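Filed under: Home Crafts / Course Reader / Chapter 7

Chapter 7. The Back of the Frame

Most guides to framing spend their pages on the front. They discuss wood, colour and the width of the border, then give the back a single line: "secure the board". Readers of this book should distrust that line. A framed board is held together by its small fittings, and a poor choice there will spoil good joinery.

Makers claim a great deal for their fittings. The Plomden catalogue lists 3,731 of them and calls nearly all "universal", a word that Bogdan Dobre, who taught framing for 17 years, used to cross out in his pupils' copies. A clip that suits a thick frame may split a thin one.

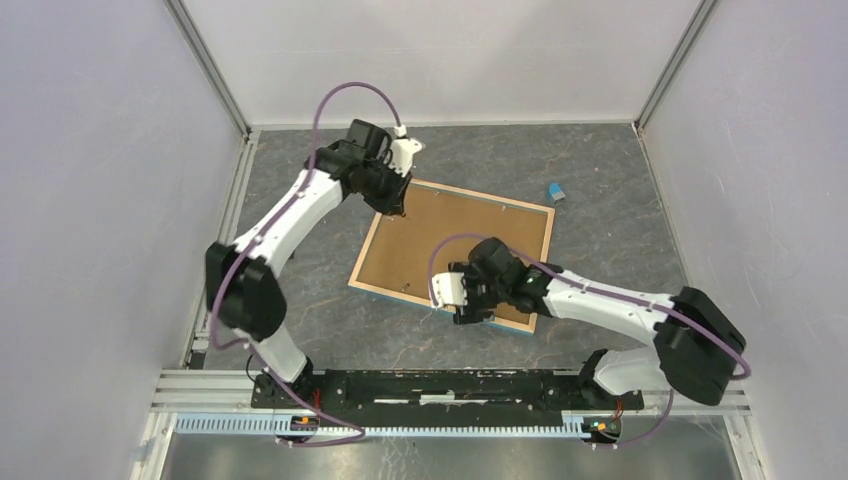
Position matters as much as type. The usual advice is to put a fitting near each corner and trust to symmetry. Pascual Cisternas argued against this in his workshop notes, saying that a warped panel pushes where it likes and the fittings should follow the push. His case rests on 10 frames, too few to settle anything, but the corner rule rests on habit alone.

We begin with the frame laid flat, before any glass or hanging wire is considered. Section 7.1 deals with the gap between panel and frame, and whether it needs closing at all.

We use cookies to remember your reading place. Accept or change settings.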